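Sorting Mixed Small Parts into a Compartment Box

Applies to: Hulell and Ornska divided boxes, and any open box with fixed compartments.

Use this procedure for loose parts left over from repairs, such as fittings, brackets, capacitors and small display modules. Work on a smooth, plain surface with good light. Clear it before you start.

1. Set the box at one corner of the work surface, on the side of your weaker hand.

2. Tip out a few parts at a time. A full drawer spread out at once takes longer to sort and parts roll off the edge.

3. Pull out anything electrical first. Capacitors rated above 30 V should be discharged before they go near metal parts. Check with a meter -- do not short the leads with a screwdriver.

4. Group the rest by material, then by size. Threaded fittings go in with other fittings of the same thread, plastic brackets in a compartment of their own.

5. Put bare circuit boards in an antistatic bag. Fold the bag over twice and lay it flat.

6. Label each compartment on the inside wall. Lid labels are no use once the lid is off. 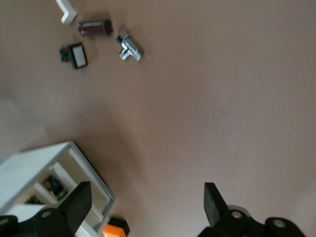 Page last changed: September, rev. 2

Keep the batch close to the box, with the rest of the surface free for grouping. Cylindrical parts are best laid on their sides; stood on end they tip over easily. Plated fittings scratch, so wrap them or give them a separate compartment.

Parts that fit no group go in the Nijs 264 tray, unlabeled, until the next sort.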